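Unit 4: Fruit Surfaces and Sorting by Skin Type
Food Handling, Module 2. Notes by Chin-lung Chiu
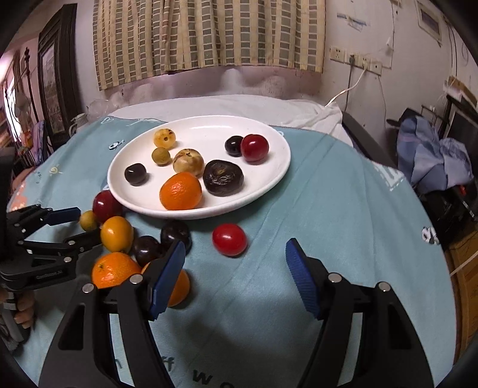 Skin type governs how fruit is stored and stacked. Three classes are used in this module: smooth and glossy, dimpled, and wrinkled. Smooth skins mark easily and are laid in a single layer. A bright red oval fruit with a shiny skin, such as the one lying alone on the cloth in front of the plate, belongs to the first class. The orange citrus fruit at the front of the plate belongs to the second, and the large blackish fruit to its right belongs to the third.

Colour is recorded separately from skin type. Dark purple, dark red and black are easily confused under warm light, so all grading is done at the window bench.

Procedure
Sort by skin first, then by size. Move one fruit at a time. Hold it at its widest part and set it down before releasing. Leave a gap between glossy fruits on the plate.

Record sheets use the Braletti layout. Allow 15 minutes for each tray. Reading: Bhat, chapter 2.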